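Chapter 7
Pouring, Filling and the Manners of Liquids

What this chapter covers: why liquid leaves a bottle the way it does, what the shape of a cup has to say about it, where the air goes, and how to stop a stream from running down the outside of the bottle and into your sleeve. You will need a cup, a bottle, some water and a surface you don't mind getting wet. A towel is listed as optional in most courses. It is listed as required in this one.

7.1 A skill everyone believes they have

Ask a room full of adults whether they can pour a drink and they will look at you as if you had asked whether they can sit down. Then hand them a full teapot.

Pouring is one of those jobs we learn at the age of three, mostly by failing at it over a good carpet, and then never study again. By the time we are grown we have a method. The method is to tip the thing until something comes out, and to stop tipping when someone says "whoa." It works well enough with milk. It works badly with maple syrup, and very badly with the last inch of a paint can, and the people who make teapots have been getting away with murder for centuries.

I taught the evening section of this course at the Oder workshop for several winters, and I began every October the same way, with a bare white table, one cup and one bottle. New students found this insulting. A few asked whether the real equipment was coming later. By the first break there was usually a puddle, and the questions got better.

Start with the cup. A plain tumbler, narrower at the foot than at the rim, is about as forgiving a target as you can buy. The wide mouth gives you room to miss a little. The sloping wall catches a stream that comes in off center and lets it slide down to the bottom, where a straight wall would be more inclined to throw it back at you. Plastic is fine. Plastic is also light, so an empty plastic cup will skate off across the table if you nudge it with the neck of the bottle, and you will nudge it.
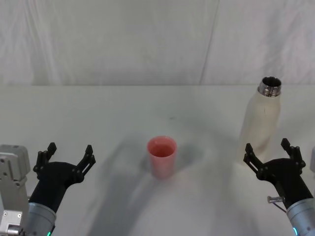
Lorcan Ó Riain wrote to me after the first edition that this was all very well, but that I had given a page to the cup and only half a page to the table, and that in his kitchen the table was the whole problem. His sloped toward the window. Every glass he filled to the brim spilled on the same side, and he had blamed his wrist for years before he thought to put a marble down and watch it leave. He wanted the chapter to begin with the marble.

He had a point, so here is the marble. Before you do any of the exercises, set one on your table and let go. If it stays, carry on. If it rolls, fold a piece of card under the low leg and try again. You may find you have been living on a hill.

7.2 What the bottle wants

A cup is simple because it only has to receive. A bottle has two jobs at once, and they get in each other's way. Liquid has to come out through the opening, and air has to go in through the same opening to take its place. When the neck is narrow and you tip the bottle steeply, the two take turns. Out comes a gulp of water, in goes a gulp of air, and you get the glug-glug sound that children love and tablecloths do not.

Tip the same bottle gently and the liquid runs along the lower side of the neck, leaving a strip of open space above it. Air slips in through the gap while the water slips out below. There is no glugging and the stream is even. This is most of what a good pourer knows, and it can be learned in one afternoon, though it is forgotten again as soon as anybody is thirsty.

The angle you need changes as you go. A full bottle gives up its water at the slightest lean. A half-full one has to be brought down further, and by the end you may have it lying on its side or past it, with the mouth pointing down into the cup. Beginners set one angle and hold it, like someone steering a car by picking a direction. Keep the bottle moving slowly. Keep the mouth low over the rim as well. A stream that falls a long way picks up speed, and speed is what turns a drink into a splash.

Look also at the neck itself. Many bottles have a screw thread there to hold the cap. While you are pouring, the thread is a small spiral gutter with no interest in your plans. If the flow is too slow, water creeps back over the lip, finds the ridges and follows them around to the underside, where it drips off in a place you were not watching. 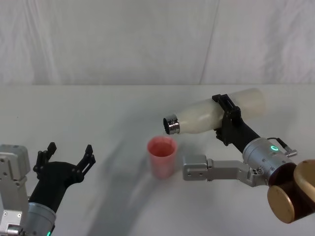 The cure is to pour with some conviction. A slow trickle clings to the lip, while a quicker stream has enough speed to leave it cleanly. So the timid pourer, who is trying hardest not to make a mess, makes the most. I once watched Ekkachai Thepsuriya fill a whole tray of cups without losing a drop, chatting over his shoulder the entire time, and then watched a very careful man after him flood the same tray. The careful man asked for a different bottle. He was given a towel.

Stopping is the other half of it. Bring the mouth up in one quick motion, with a slight twist of the wrist, and the last drop spreads along the lip, where it is less likely to fall. Easing the bottle up bit by bit takes you back through the trickle stage, and you already know where that leads.

7.3 Before you go on

Fill your bottle and set out one cup, then work through the following in order.

Pour to the halfway mark with the bottle held steep, and listen. Do it again with a gentle lean. Write down which was quieter and which was faster. The answers may not be what you expect.

Pour as slowly as you can manage and find the point at which water begins to run back along the neck. Run a dry finger under the bottle to check.

Change hands and repeat. Keep the towel close.

The next section takes up thick liquids, beginning with honey, for which you should set aside more time than seems reasonable.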